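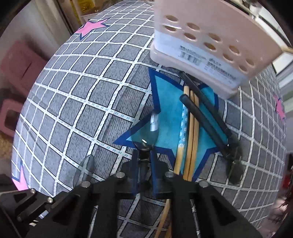

Utensils on the star rug, caddy above it, one of the October sessions.

Hello Kathleen, second report on the Endard money, and I'm a bit behind with it, sorry! You asked for less about kit and more about the rules this time, so that's what you're getting.

The short version is that we now have a house code for hand-held gripper work. It's eight rules on one side of A4, taped up at both sites, and people are sticking to most of it. Declan Moynihan wrote the first draft and I cut it in half (he has forgiven me, I think).

The rule that caused the most arguing was the one about mixed items. We'd been letting people put whatever they fancied in a session, and then the labels came back as "sticks" or "kitchen things", no use to anyone. Now each item gets its own name before recording starts. So tongs are tongs, a plain wooden chopstick and a patterned one go down separately, and anything see-through gets a line to itself. Clear plastic is a pain, it vanishes against some backgrounds and the labellers miss it, so we've asked for it to be written down every time.

Rule five is about homes. If a session happens in somebody's house, the person who lives there signs the form first, and gets to look through the recordings before they leave the building. Anything with a name, an address or a face on it goes away or gets covered. Elorport were doing this already and we more or less pinched their wording, with permission!

Numbers, as you'll want them. We logged 461 sessions up to the end of October. I checked 178 of those against the code myself, which took far longer than I'd told you it would, and the commonest slip by miles was a missing start note. Three sessions were pulled altogether over consent forms that hadn't been signed. I'd sooner lose them than argue about it later.

What isn't working is rule seven, on resting your wrist. We wrote "take regular breaks", and of course people read that as "carry on till it aches". Rutkowska have a proper timed version and I'd like to borrow it, though it will slow us down and you should know that before you see the next set of figures.

Money is fine, slightly under on travel. I'd like to move the difference to the Tedico training day, if you're happy with that. Could you let me know by email? Declan needs to book the room.

10 November 2025

2 comments
Share 3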